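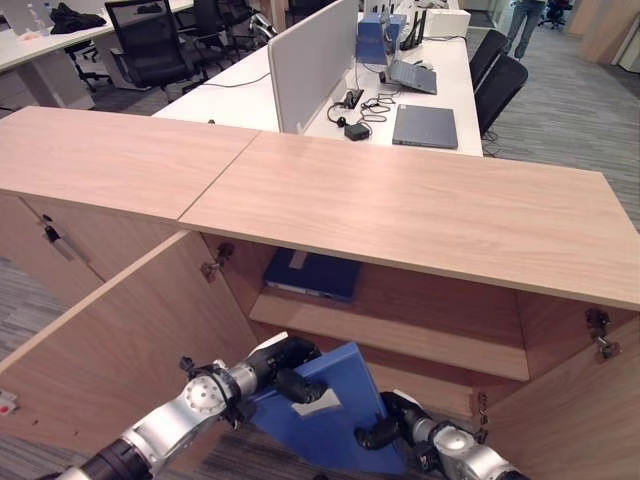 Asby is a set of recordings of two-armed robots doing office and household chores, and this card is mostly about what we think you should not conclude from it. The claim going around is that putting things away is solved, or near enough that the rest is engineering. We don't believe it, and we made the recordings partly to find out how much we were wrong. Take binders. A bright blue binder held upright between two black grippers in front of an open cabinet looks like a finished job to most people we show it to. There is already a dark navy one lying on the upper part of the interior, under the top, and both doors are standing open. Someone filing by hand would hardly notice any of this. For a policy it means a rigid object wider than either gripper, two arms that must agree about it, an opening with doors on both sides, and a shelf that gives no second chance if the bottom edge catches.

Contents

The release has 269 episodes in 8 chore groups. The groups are filing, shelf stocking, table clearing, drawer sorting, towel folding, cable coiling, box packing and wiping. All episodes are teleoperated. Nothing in this release was performed by a trained policy, and we would be grateful if people stopped posting clips of it as if it were.

Filing is the largest group, with 46 episodes. Cable coiling is the smallest and the worst. Tamara Furtună wanted it dropped. It stayed in, and we suggest you read her notes in the cable folder before training on any of it.

How it was recorded

Operators drove both arms with a pair of leader handles and watched through the head camera. They could not feel contact. This matters more than the camera resolution people keep asking about, and it shows in the data as long pauses near edges and doors. Uriel Gallegos, who drove most of the filing episodes, tends to stop just before an object enters an opening. Lenuța Husar doesn't stop and bumps things more. Operator IDs are in the metadata, so please split on them if you can. A model trained on the mix learns to hesitate at random.

Recording ended in March. Furniture was moved between sessions and not always moved back. Treat position as noise, even where it looks consistent.

What counts as success

An episode is marked success if the object ended where the instruction said, released, and nothing else fell. Closing the doors is a separate label, door_closed, and we kept it separate after an argument. Raluca Dobre's view was that a chore isn't done while the cabinet is hanging open, and that a person who left it that way would be called back. I agree with her. The benchmark numbers in other people's papers usually stop at release, so we kept a label you can compare with and a label we respect.

Of the 46 filing episodes, 41 are successes at release. Please don't quote that as a robot success rate. It is the rate for a practiced human steering the arms, with as much time as they liked.

Baseline

We trained one policy, Mollik, on the filing group only. It reaches for the binder reliably. After that it is poor. The usual failure is that one arm begins to lower while the other is still moving forward, the binder twists, and the grip goes. With a thinner folder it does better, and we could have reported only the folder. The weights are included so you can see for yourself — expect to stand next to the stop button.

Could a larger model do it? Maybe. We have heard that for each of the chores here, and we would like to see it on a cabinet the model hasn't met, with the doors starting shut.

Known problems

Some instructions say "shelf" where they mean the cabinet floor. Smaranda Tănase fixed the ones she found.

Gripper width is logged late compared with video. The loader corrects for it, but only if you use our loader.

Towel folding has two different towels under one object name.

People sometimes appear in the background. Most are standing or walking and have nothing to do with the task.

Files

episodes/ holds video and joint states, one folder per episode
labels.csv holds success, door_closed, operator and chore group
notes/ holds operator notes, unedited
mollik/ holds weights and config

Use

Research and teaching are fine. If you sell a product on the strength of these recordings, we ask that you run it in a room we didn't record in and publish what happened, including the runs you'd prefer to skip.

Corrections go to the issue tracker. Label disputes are welcome, but give the episode number and the time in the video.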